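Student Exchange Housing Check: Comments
Stullside International Office, fall intake
Checked by Darlene Hiebert, Wednesday

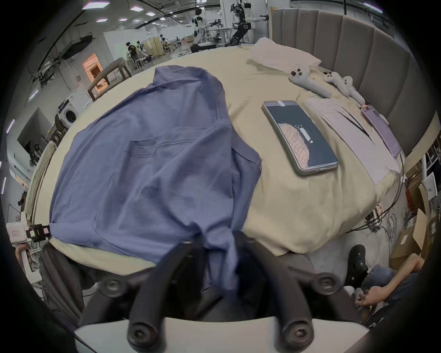
Bedroom

Bed has a frame, mattress and clean bedding: Yes.
Door closes and locks from inside: Yes. The lock is stiff. Host will oil it.
Window opens far enough to climb out: Yes, 24 inches clear.
Desk and lamp: Desk yes, lamp no. We can lend one from the office.
Outlets: One by the desk has a cracked cover. Replace before the student moves in.

Smoke and carbon monoxide alarms

Alarm in the hall outside the bedroom: Yes, tested, loud enough with the door shut.
Alarm in the basement: Present but did not sound. New battery needed. Jaxon Penner to call the host on this.
Carbon monoxide alarm near the furnace: Yes.

Kitchen and bathroom

Fire extinguisher: Yes, under the sink, gauge in the green.
Hot water at the tap: Fine after the heater was turned down. It was too hot on the first visit.
Bathroom lock can be opened from outside in an emergency: Yes.
Shower mat: Missing. Host has been told.

Getting to campus

Walk to the bus stop: 16 minutes, sidewalk the whole way. Two street lights out near the Clala store, reported to the city.
Last bus from campus: Leaves before the evening language lab ends. Student will need a ride on lab nights. Arlindo Falcão is asking the host family if they can do this.

Paperwork

Host agreement signed: Yes, both adults.
Background checks: One back, one pending. No move-in until both are on file.
Emergency card with our after-hours number: Left on the fridge.
Student's insurance form: Not received. Henrike Steinbach has written to the partner school.

Result: Pass with repairs. Basement alarm and outlet cover must be fixed before move-in. Shower mat and door lock have 30 days. Second visit in October, same checker if possible.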